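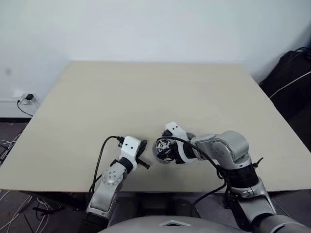 19 de dezembro de 2022

Passei a manhã a rever com a Sarahí Bermúdez as regras da bancada dos dois braços, e deixo-as escritas antes que me esqueçam (já sabem como sou!). A lista que herdámos da Iritz continua boa, mas foi pensada para um braço só, e com dois há sempre aquele momento em que as garras se aproximam e toda a gente prende a respiração.

Ficou assim: tampo livre antes de ligar, sem canecas nem chaves, por favor. Velocidade a 40 % enquanto as garras trabalharem perto uma da outra, e 60 % só depois de uma passagem completa sem paragens. Cabos com folga no cotovelo e no punho, verificados à mão com tudo desligado. Quem tem o botão de emergência não faz mais nada, nem responde a mensagens.

A Sarahí queria também uma distância mínima entre garras, e eu concordo, mas falta medir como deve ser. O registo do projeto Kevetby já vai em mais de 2000 ciclos e talvez nos ajude, vou procurá-lo.

Por fazer: arrumar os cabos brancos que andam pelo chão do lado esquerdo, e pedir à Trullent a folha de binários dos punhos.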